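Speaker notes - currency intervention and the forward book
Kenza Mahrous, Mekgate treasury seminar, 2026-06-27

Slide 1. Title
Introduce self and Bohdana Skoryk, who takes the questions on accounting. Slides are circulated afterwards.

Slide 2. What the talk covers
Central bank intervention when reserves are thin. Spot sales, forward sales, swaps with domestic banks. Leave out capital controls except where they change the pricing.

Slide 3. Spot sales
Dollars go out, local currency comes in and is withdrawn from the banking system. Overnight rates rise unless the bank puts the liquidity back. Most do. Say that a sterilised sale changes the mix of assets held by the public and leaves the policy rate where it was.

Slide 4. Gross and net reserves
Gross figure includes dollars borrowed from local banks through swaps. Net figure takes them out. Work through the Hnatiuk table line by line - the audience will want the sign on row 6 explained. Pause here.

Slide 5. Forwards settled in local currency
No reserves leave at settlement. The central bank pays the difference between the agreed rate and the fixing. Loss is open-ended if the currency keeps falling. Villex case: importer hedges 30 per cent of its October payables, then doubles the hedge after the first fixing. Show the cash flows for both dates.

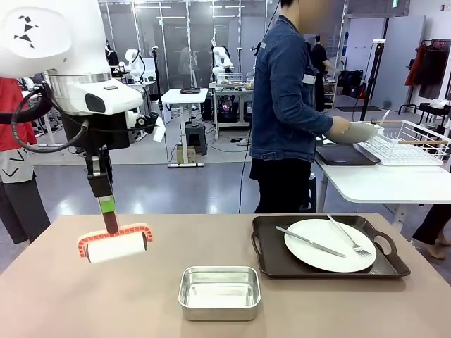
Slide 6. Official warnings to banks
Governments sometimes blame dealers for a fall. Measured effect on the spot rate is short. Offshore implied yields tend to widen against onshore, as local banks cut the lines they offer to foreign counterparties. Define implied yield again if anyone looks lost. Do not get drawn into naming countries.

Slide 7. Reading the spread
Gaston model, two inputs: the offshore forward points and the onshore deposit rate. It fits poorly over year end. Mention this before someone asks.

Slide 8. Questions
Bohdana has the hedge accounting slides in reserve. If time is short, skip the worked example and go straight to the reading list.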